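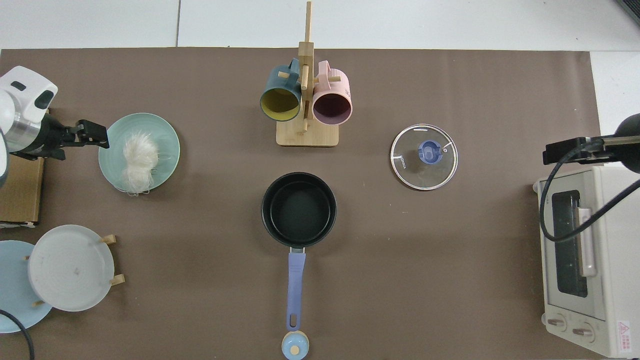 # Kitchen Cell Project: Frequently Asked Questions

Revised April 2020. Maintained by the Hellton Robotics Club. Replaces the two-page handout from November.

## General

### What is the project?

A student project in two-arm manipulation. Teams write and tune routines that move food props and kitchenware between set positions. The project runs for two terms and counts toward the lab requirement if you are enrolled in the robotics class. Club members who are not enrolled can take part without credit.

### Who runs it?

Isamu Furukawa is responsible for the hardware and the booking sheet. Hollis Kapoor handles software, logs and grading questions. Write to one of them, not both.

### Do I need to know how to program?

You need enough Python to read a config file and change a function. Teams are put together so that at least one member has finished the introductory course.

### Where does it take place?

Room 502. The door code changes each term and is sent to team leads only.

## The setup

### What does the cell consist of?

Two arms with grippers, one on each side of a brown mat, and a set of kitchen items. The current set includes a saucepan, a round glass lid, plates, a dish rack, a mug tree with mugs, a toy oven and a bundle of vermicelli.

### Why vermicelli?

It is the hardest item in the set. The strands shift when gripped, the outline changes between attempts, and a grasp that looks good from above may hold only a few strands. Teams that tune only on rigid items usually lose most of their points on this one.

### Where does the vermicelli start?

On the ridged green plate. Put the bundle down as it comes. Do not press it flat or tie it.

### Can I use my own mug or pan?

No. The saved grasp poses are fitted to the items in the set. The glass lid is picked up by its knob and the mugs by the handle, so a different shape means a new calibration for every team.

### Does the oven heat?

It is a toy and is treated as a box with a door. Opening the door is a separate task and is scored separately.

### How should the cables be routed?

Leave enough slack for the full range of the joint. Before each run, move both arms slowly through their limits and check that no cable pulls tight or catches on the rack or the oven. Do not tape cables to the mat.

## Software

### What do we install?

Flilik for arm control and Sundden for logging. Both are club packages and both are on the lab machine. Use the version listed in the team folder. Mixed versions are the most common cause of missing log entries.

### My log stops at 1000 lines. Is it broken?

That is the default limit in Sundden. Raise it in the settings file before the run. Lines past the limit are not saved and cannot be recovered.

### Can both arms move at the same time?

Yes, if the shared zone is turned on in Flilik. With the zone on, the second arm waits until the first has left the middle of the mat. Runs with the zone turned off are not scored.

### An arm stopped and will not respond. What now?

Press the stop button, support the arm by hand, then release the brake. Return it to the home pose before restarting the software. If the same joint faults again, stop the session and write to Isamu with the joint number and the last line of the log.

## Sessions and scoring

### How long is a session?

About 30 minutes, including reset. Teams may book two sessions in a row if the next slot is free at the time of booking.

### How is a run scored?

Each task has a start position and an end position. Points are given for a completed transfer, with deductions for dropped items and for contact between the arms. Strands of vermicelli left on the mat count as one drop, however many there are.

### May we touch an item during a run?

Only after calling a pause. The task in progress is then scored as zero and the run continues with the next one.

### What is the Sulemana round?

The final round, held at the end of the second term. Item positions are changed and teams see the new layout when their slot begins. Saved poses may be used, but most will need an offset.

### How do we leave the cell?

Arms in the home pose, power off, plates back in the rack, mugs on the tree. Sweep up broken noodles. Enter any damage on the sheet by the door, including chips and loose knobs.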